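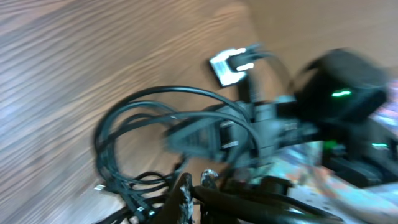
Issue 63

Why Does Your Ear Make Wax?

Earwax has a bad name, and the name is half the trouble. It isn't much like candle wax. It's a mix of oily stuff, sweat and dead skin, and your body makes it on purpose.

The skin in your ear canal grows slowly outwards, like the world's dullest escalator. Wax rides along with it, carrying dust and the odd bit of sand from the beach. When it gets to the opening it dries up and drops out, usually onto your pillow. Sweet dreams.

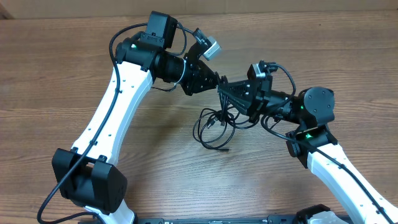

Should I clean my ears with a cotton bud?
Please don't. A bud pushes most of the wax further in, where the escalator can't reach it, and it can hurt your eardrum. Wipe the outside with a damp washer and leave the rest alone.

Wax comes in 2 main kinds, wet and dry. Which one you have depends on your parents, so you can blame them for the colour as well.
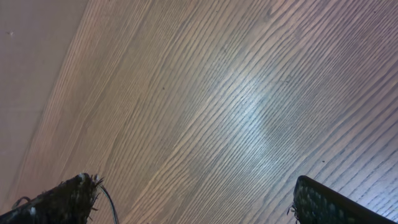

Page 40

Sometimes wax builds up and everything sounds as if you're under a doona. If that happens, or your ear hurts, tell a grown-up. A nurse or doctor can look inside with a small light and may use drops to soften the plug – no digging required, and no hairpins.

Words by Najwa Awad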